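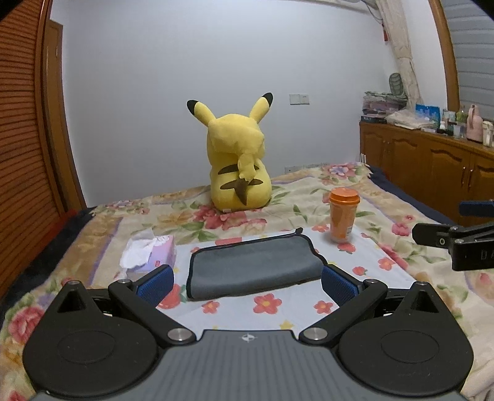
Chapter 6
The Grip That Lied
by Cyrill Ruchti

I'd like to start this chapter with a cloth, a plain dark grey one lying folded on a flowery bedspread, because picking up a cloth is the job I've got most spectacularly wrong in my working life. I've dropped heavier things and broken dearer ones (we'll get to the kettle in the next chapter), but no other job has fooled me so thoroughly or for so long.

If you've read the earlier chapters you'll know how this kind of teaching works. You hold the gripper in your own hand, you do the chore, and the tool writes down how your hand moved and how wide the fingers were. Later a real arm, with the same fingers bolted to the end of it, tries to do what you did. It's lovely work when it goes well! You wander about an ordinary bedroom, with a tissue box on one side of the cloth and a lidded orange cup on the other and a very large Pikachu facing away from you, and you pick things up and put them down until your wrist complains.

At Plemville we called the project Marwat, and by April we had 1127 recordings. I'd done a good share of them myself and I was rather proud of them. We'd covered cloths, cups, soft things and slippery things, on beds and on tables, and I'd watched plenty of them back and thought they looked splendid. The fingers came down either side, the blue pads closed, the cloth came up. What more could you want?

Then we put the training on the arm, which lived in our workshop behind a light barrier, and asked it to lift a cloth.

It pressed the cloth into the table. It didn't do it violently, and I think that's why I stood there smiling at it for longer than I should have. The fingers closed, the arm paused, the fingers carried on closing, and then the whole wrist leaned down as if it were trying to post the cloth through the tabletop. The motor began to whine. I said something encouraging to it. My colleague from Farier, who had built the arm's controller and had more sense, hit the stop button.

We tried again with a plastic cup, and I'm still cross with myself about this one. If a machine has just pushed too hard on something soft, the next thing to hand it is another soft thing, at low force, with everybody well back. I gave it a cup with a lid on, and I reached past the barrier to straighten it. The barrier should have stopped the arm. It did stop the arm. It didn't stop the fingers, which were wired to a separate supply, and they closed on the cup with my thumb still resting against it.

The thumb was fine, by the way. Sore and a bit blue, and a good deal luckier than it deserved. The cup split down one side.

So there were two faults, and I want you to keep them apart in your head for the rest of the chapter, as we didn't manage to on the day. We spent the whole afternoon arguing about the pair of them as though they were one.

The first fault: bad readings

Look at the picture that opens the chapter and find the silver caps on the black linkage arms. Those are pivots. When your hand works the tool, the arms swing on them and the fingers open and close, and on our version the finger width was worked out from the angle of the linkage. Nothing measured the gap between the pads. We knew the angle, we knew the length of the arms, and we did a bit of school geometry.

That's a perfectly good way of doing it so long as the pivots are tight. On one of our tools a pivot had worked loose, and the loose joint let the fingers sit 6 mm wider than the sums said. If you've got a cup in your grip, 6 mm is enormous. The recording says your fingers have squeezed well into the side of the cup, and the arm, which believes every word it's told, goes ahead and squeezes.

Why didn't I notice? My hand was making up the difference. When I picked up a cloth I felt the tug of it and saw it lift, and I closed my fingers until it held. I never once looked at the number. People are wonderful at working round a sloppy tool, and I'd been working round this one so happily that I'd have told you it was the nicest of the lot.

We did have a check. It came from the Kistenent handbook, and it said to close the gripper on a metal gauge block after every 40 recordings and write down the reading. I had the log sheet. I'd filled in the top few rows very neatly. After that I'd started doing the check with the fingers fully shut and nothing between them, which was quicker, and a loose pivot gives quite a decent reading when the pads are jammed together. You have to put something between them for the slack to show.

The second fault: a stop that stopped half the machine

This is the one that could have hurt somebody properly. The light barrier cut power to the arm's joints, and everyone in the workshop, me included, talked about it as "the stop". The fingers had been added later, on their own supply, and the drawing on the wall was older than the fingers. We'd tested the barrier plenty of times by waving a hand through it and watching the arm freeze. We'd always done it with the fingers already open and still.

Before you read on, get out the wiring drawing for whatever machine you'll be using on this course and trace the stop circuit with a pencil. Mark everything that can move. Then mark everything the stop cuts off, and see whether the marks agree. Bring the drawing with you, pencil and all, as we'll need it for section 6.1, where we take the loose pivot apart.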